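Nutbridge opens its folding service to small shops

August 2026

If you run a small clothing shop and you're sick of folding T-shirts, I've got some news for you. Nutbridge has opened bookings for its two-armed folding service, the one it has been trying out with a handful of sellers since March, and I've spent far too much of this week reading the small print.

The deal goes like this. You don't buy anything. Nutbridge brings the arms to your stockroom, sets them up at a long table, and leaves them with you for a trial of 2 weeks. After that you either sign up by the month or wave goodbye. The monthly price is £600, and there's a £300 set-up charge which you get back if you stay on for a year (I had to read that bit twice, it's tucked away at the bottom). One monthly fee covers up to 2,000 garments. Go over and you pay by the piece, though I couldn't find that rate anywhere and I'm still waiting to hear.

The arms themselves come from Cattaneo and the folding software is from Makitz, a name you may remember from its towel folder. I liked the towel folder! It was slow, but I liked it. T-shirts are a good deal harder, what with sleeves and collars and prints that need to end up facing the right way, so I was curious to see how they'd get on with something crumpled.

What do you get for the money? T-shirts and polo shirts for now, short sleeves only. Long sleeves are promised but with no date, and anything with buttons all the way down is off the list. You also need a flat table with a plain dark cover, and the cover isn't included - a bit mean at this price, if you ask me. Someone still has to put the shirts down and take the folded ones away.

Zerkard does something similar, but it wants you to post your stock off to its own site, and for a little shop that's a lot of boxes going back and forth. I'd sooner have the thing in the back room where I can keep an eye on it.

My own feeling is that it's dear for one shop on its own and rather tempting if you can share it with a neighbour. I've asked whether sharing is allowed - the terms don't say either way.
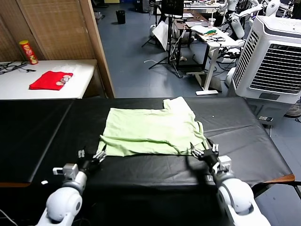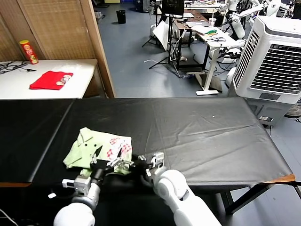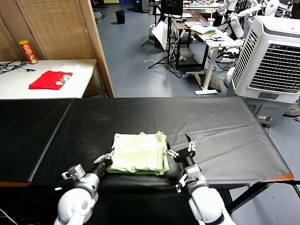 Pale green cloth on the black table cover, with both grippers close by.

How to book

Trials are booked through the Nutbridge website, and you'll be asked for the size of your table and the kinds of shirt you sell. Set-up takes a morning. You can cancel at any point in the trial, but the set-up charge isn't refunded if you do, so have a good look at your stock before you put your name down.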